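Kivach Workshop Notes
Tips > Grippers and Small Automation > Table Clearing

Good practice for pick-and-place at home
By Saoirse Kinsella

Set the cloth before you set anything on it. Pull it flat and tape the corners underneath. A fold will catch a fingertip sooner than you expect.

Check the finger pads at the start of every session and wipe off dust with a barely damp cloth. Replace them after 330 picks, or sooner if the texture has gone smooth.

Open the fingers all the way before moving in on a new item. Clear plastic is the hardest to judge, so come in slowly and keep bottles and jars away from the table edge.

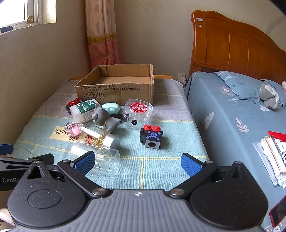
Fingers open over a mixed table, with the box at the back.

Our house rules, borrowed in part from the Ukamthorpe club sheet:

Keep the box open and in one place until the table is clear.
Nothing over 100 grams on the first run.
No glass — plastic only.
Stop if a hand comes over the cloth.
Write down dropped items the same day. I do mine on Friday and always forget one.

Next: Storing spare pads
Back to Tips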